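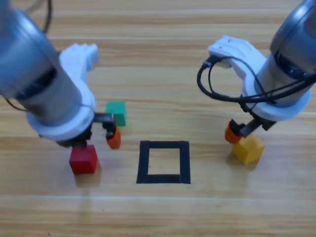 Left arm over the red cube, right arm at the yellow one, tape square in the middle.

tusberg_tinker
Hello all! I've been teaching my two arms to put the cubes inside the tape square, steering both at once by remote control, and I'm up to 100 recorded runs (my thumbs can feel every one of them). Left hand takes red, right hand takes yellow, then whoever is free goes back for green. My trouble is that when the arms play it back on their own, they both dive for the middle together and bump. Should I slow down, or just record more?

dellier_dad
Lovely setup, and I do like the orange fingertips – so much easier to follow on a screen. I'd throw out any run where you hesitated. I had 123 runs of a sorting job last August and it went much better once I'd cut the 18 where I'd stopped to think. The arm had learned to stop and think too, bless it.

marblecake
I'd be careful with that, friend. Some of those pauses are one arm waiting its turn, and that's the very thing it needs to learn! Keep the waiting, and drop only the fumbles.

dellier_dad
Fair enough, though from the outside a wait and a dither look much the same to me. I'd still cut.

oldgearbox
Has anyone mentioned doing it by hand? I switch the motors to loose, take hold of the wrist and walk it through the job, and I get a far gentler grip than I ever managed with a controller.

marblecake
With one arm, yes. With two I end up leaning right across the table and my sleeves are in every recording.

tusberg_tinker
Thank you, this is so helpful! I'll keep the remote, always let red go first, and have the right arm hold still over by its own side until the left has backed away. I'll record a fresh batch tonight after supper and let you know how we get on.

2,467 views | 18 replies | Share (4)
Print this thread | E-mail to a friend

Related threads
Todorova controller: sticky left trigger
Busdale meetup, who's bringing arms?
Which tape leaves the least gunk on wood?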